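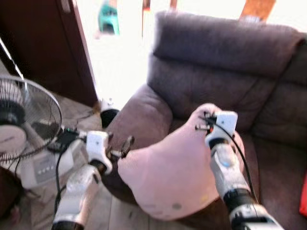 Regripping day at Holtside

3 min read
Print | E-mail

I finally got to spend a whole afternoon on the two-armed cell, the one we use for picking up and folding cloth, and I had such a good time that I'm writing it down before I forget the details.

The complaint in the log was simple: the right gripper was closing late. Only by a hair, but with thin fabric a hair is plenty. One hand has the corner, the other is still thinking about it, and the cloth slides away. Ours had been doing it since February, a bit more each week, and we kept nudging the timing in software and pretending that was a fix. (It was my idea to nudge the timing. I take full credit.)

So, off came the fingers. On the Brevik grippers that's 6 small screws a side, and I put them straight into a muffin tin because I have learned my lesson about carpets. Behind the finger mount there's a little slide, and the slide was packed with lint! Felted solid, like the stuff you peel off a dryer screen. I got most of it with a soft brush and the rest with a wooden toothpick, then wiped the rail and gave it one thin coat of the dry lubricant. Don't use the wet kind on a cloth cell. It catches fluff, and you're back in there a month later.

The next job was the cable. Ours runs from the gripper back over the wrist housing and down the arm, and it needs enough slack for a full wrist roll but not so much that it snags on whatever you're folding. I set the loop with the wrist at its far limit, tied it loosely, ran the wrist by hand both ways, and only then snugged the tie. The old loop was a good inch too tight – you could feel it tugging at the end of travel.

Then calibration, which I love. The Panthorpe controller walks both arms through 24 poses and compares where each wrist thinks it is with where it should be. Start it with the arms cold and the numbers drift, so I let them warm up for around 41 minutes and made a sandwich. Left arm passed the first time. The right one failed on pose 19, passed on the rerun, and has behaved since.

Grip force I left at the old value. I was tempted to turn it up, but a clean slide needs less push, and too much leaves pinch marks on anything soft.

The cycle counter read 694 when I closed the log, counting from the last finger change. I'll look at the slides again at twice that. Next up is the left wrist on the Lobo bench, which has started making a small clicking noise, and I can't wait to open it.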